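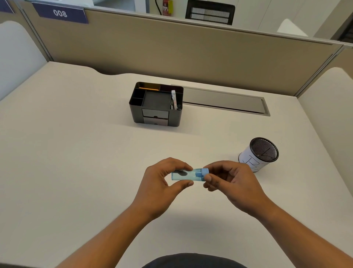
I spent most of last weekend moving my browser profile from an old laptop to a newer one, and it took much longer than it should have. The part I expected to be hard was the passwords, and those came over in a few minutes. What cost me two evenings was the extensions. Browser sync has always felt to me like a screw cap, the kind on a small blue plastic bottle that you hold sideways in both hands and twist at, and you can't always tell whether it is opening or closing. You sign in, the little circle spins, and the settings page says everything is up to date. Then you open a new tab and half of your things are missing.

I should say what I was moving. I use a Chromium-based browser called Cullix, mostly because it lets me put the tabs down the side. I had 22 extensions installed. I use maybe half of them in a normal week. The ones I care about are the content blocker, a tab manager called Zulen, and a note-taking sidebar. The rest piled up over the years and I never got around to removing them.

Sync brought over the list of extensions but not what was inside them. All 22 icons appeared on the new machine, and every one of them behaved as if I had just installed it. The blocker had its default lists and none of my own rules. Zulen had no saved sessions. The sidebar opened to a welcome page and asked if I wanted a tour.

I had assumed that if an extension syncs, its data syncs too. It depends on the extension. There are two kinds of storage an extension can use, one local and one that follows your account, and the one that follows your account is small. Anything that keeps a lot of data normally keeps it locally. Zulen does this, and it says so in its help pages, under a heading I had never clicked on.

My first idea was to copy the whole profile folder across. I closed the browser on both machines, copied the folder to a USB stick, and put it in place of the new one. The browser opened, and for a moment it looked fine. Then a message came up saying that some extensions might be corrupted, with a Repair button next to each one. I clicked Repair on the blocker and it reset itself to the defaults. I was also signed out of every site, and the saved passwords that had come over so easily the first time were gone. I put the original folder back. I had made a copy of it before starting, and I would tell anyone to do the same.

I wrote to King-fai Liao, who I used to work with at Burthorpe and who looked after all the desktop machines there. He told me to stop copying folders. The passwords and cookies are encrypted with a key tied to the Windows account on the old machine, so they can't be read on a different one. Some of the browser settings are also checked against the machine they were made on, and if the check fails they get thrown out. He said to let sync handle passwords and bookmarks, and to use the export button in each extension for everything else.

So that is what I did on the second evening. For the blocker, the export is under the settings page, at the bottom, and it saves a plain text file. Mine had 90 custom rules in it. A lot of them were for sites that no longer exist, so I opened the file in Notepad and deleted those first. I ended up with 60. Importing them on the new laptop took one click, although I had to reload the filter lists by hand before the rules did anything.

Zulen was slower. It exports sessions one window at a time unless you turn on something called full backup, and that option only shows up if you switch on the advanced settings. I found this in a forum post by Duygu Güneş, written in May, with screenshots of each step. Her screenshots are from an older version and the menu has moved to the left side since then, but the names are the same. The backup file went over without trouble. The tab groups lost their colors. I haven't put them back yet.

The note sidebar has no export at all. I copied the notes out by hand into a text file, and then decided not to install the sidebar again. A text file is enough for what I keep in there, mostly part numbers and the opening hours of Taşdemir, the repair shop that replaced the hinge on the old laptop.

I also took the chance to remove the extensions I don't use. One was a screenshot tool that does what the browser now does by itself. Another was a coupon finder I don't remember installing, with permission to read data on every site – that one went first.

The old laptop is still on the shelf with the profile on it, and I'm going to leave it alone until I'm sure nothing else is missing. So far the only thing I've noticed is the custom dictionary. Spell check underlines King-fai's name again, and I have been adding words back as they come up.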